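Pendo Bench: gripper finger comparison on a two-arm table

Version 3, April. Maintained by Ruben Hoekstra.

What this is

Pendo Bench is a small collection of recordings and logs. We made it to compare three kinds of fingers on the same parallel grippers, using small electrical parts and one drawer cabinet. It contains 453 recorded attempts, with joint positions, gripper width, motor current and the video of a fixed camera. We started it in our workshop in Mandutstead when we had to choose fingers for a panel assembly job, and we could not find a comparison which used parts as small as ours.

The collection is not big and it was not planned as a training set. People have used it for this, and they are welcome, but please read the section about limits first.

Finger sets

mevska_flat: flat black fingers as delivered by Mevska, no change made.
mevska_pad: the same fingers with a thin rubber pad glued on the inner side.
postma_notch: fingers by Postma with a small V-shaped notch near the tip, made for round parts.

Both arms always carry the same set during one session. We tried once to mix them and the logs became difficult to read, so these recordings were removed in version 2.

Tasks

pick_button: take one push-button switch from the table and lift it 60 mm.
pick_small: take one of the small parts (switch component, terminal block, metal fitting) and lift it.
place_box: put a button into the hole in the top of the box.
handover: right arm picks, left arm receives.
drawer: open one drawer of the white cabinet with either arm.

Left and right are always from the side of the robot. In the camera view the right arm is therefore on the left side. This has confused almost every new reader of the data, and I ask you to check it before you write a loader.
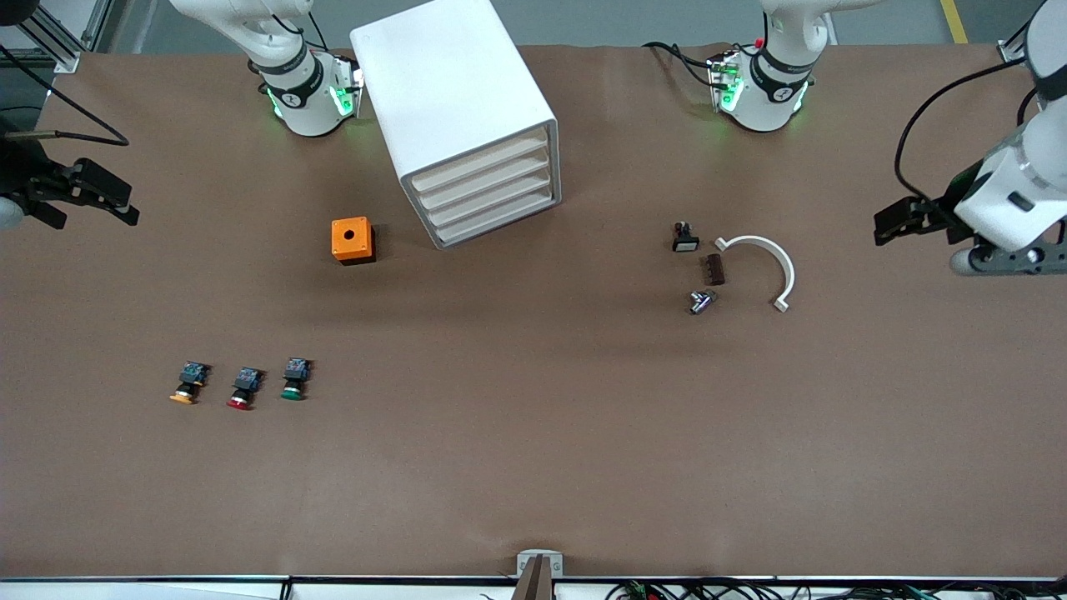
The starting positions are not fixed to the millimeter. The operator lays the buttons on one half of the table and the smaller parts on the other half, in a loose way, and then the controller runs the task list. We wanted some variation but we did not want a random heap, where the fingers mostly fight with the neighbor part and you learn little about the fingers.

The brown table cover stayed the same in all sessions. The first cover, in version 1, was white and shiny. The white parts were hard to find for the detector, and for this reason version 1 should not be mixed with the later data.

Files

episodes/ has one folder for each attempt, with states.csv, gripper.csv and top.mp4
labels.csv has one line for each attempt: task, finger set, part, result, note
calib/ has the camera calibration, one file for each session
tools/replay.py plays one attempt with the curves under the video

The result field can be ok, slip, miss or stop. "slip" means the part was lifted and then moved more than 3 mm in the fingers, also if it did not fall. "stop" means the operator pressed stop, and the note field says why. 68 attempts have the result stop, most of them in the drawer task.

What we found

For the buttons, the three sets are closer than I expected. The notch helps when the part is taken by the round cap, and it is worse when the part is taken by the contact block, where only the two edges of the notch touch. The rubber pad had the fewest slips on the terminal block. On the metal fitting the flat fingers were poor with every force setting we tried.

For the drawer, the pad makes a problem. The rubber catches on the front before the finger is in place and then the whole cabinet turns a little. If your work is mostly drawers, I would take the flat fingers.

We are now using mevska_pad for the panel job. Please do not take this as a general recommendation, our parts are light.

Known limits

Motor current is not filtered and has spikes when the gripper starts to close.
The wrist parts of the arms leave the camera view in many attempts. Use the joint data and not the video for the arm pose.
Gripper cables can hide a part for a short moment.
The pads were changed once, after 3,300 closing cycles. Cycles from warm-up are included in this number. The column pad_id in labels.csv tells you which pad was used.
Only two operators prepared the table, so the layouts have a certain habit in them.

How to use

Python 3.10 or newer is needed. Install the packages in requirements.txt, then run tools/replay.py with the number of an attempt. If the video and the curves are not together, look at offset_ms in the session calibration file. It was measured by hand for the first sessions and can be wrong by one video image.

Corrections to the labels are welcome as a pull request. Please change only labels.csv and write the attempt number in the title.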